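Prarna planner: gallery from the summer work

August 19, 2022

On this page we collect pictures from the work on Prarna, our software for planning how a two-finger gripper should take small things in ordinary homes. Leidy Correa writes the perception part and I, Maribel Quintero, write the planner. The recordings are made with grippers held in the hand, and the software learns the path of the fingers from them. In August we put 80 new recordings into the training set, and 30 more are kept apart for the tests.

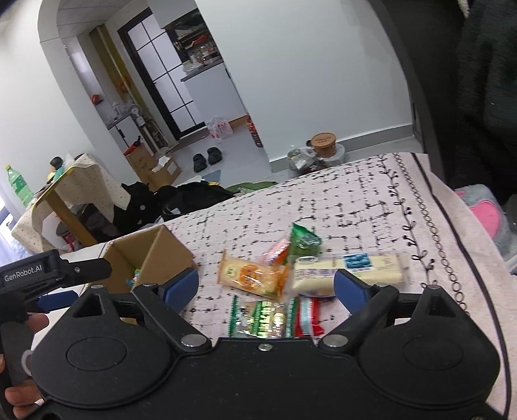 Snack packets on the bed, with an open cardboard box at the left. Clear wrapping is still difficult for our depth estimate.

The planner first chooses one packet, then the opening of the fingers, and only after this the way to the box. When two packets touch each other, it sometimes takes both outlines as one object. Leidy has changed the segmentation step for this, and on the test recordings the wrong merges went down from 57 to almost 30. The thin foil ones are the most frequent among the errors that stay.

The replay tool now also shows the planned path and the recorded path together, in two colors. More pictures will be added when the Trerville recordings are sorted.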